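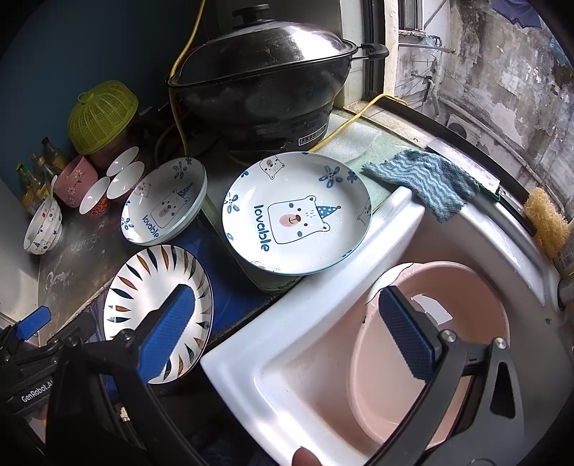 Como é que se lava louça numa cozinha minúscula sem ficar doida? Com uma bacia dentro da pia e uma ordem fixa, sempre a mesma, do mais limpo para o mais engordurado.

Gente, aprendi isso com a minha tia de Meireles, que criou uma família inteira numa cozinha onde mal se abria a porta da geladeira (saudade daquele café dela!). Xícaras e pires vão primeiro, depois os pratos, e a panela elétrica fica para o final de tudo.

Os pratos do ursinho de chapéu de festa, aqueles com "lovable" escrito, são os meus xodós e eu lavo um de cada vez, com a esponja macia. O de folhas azuis eu também trato com carinho, mas confesso que ele aguenta mais desaforo 😄

Agora, a wok: tira da tomada, espera esfriar bem e passa pano úmido por fora. Base elétrica não vai para a água, tá?

Toda quarta eu ainda levanto o tapetinho verde da bancada e seco embaixo, demora uns minutinhos e a cozinha fica com outra cara. E vocês, deixam escorrendo ou secam tudo na hora? Me contem aqui, que eu leio com calma depois da janta!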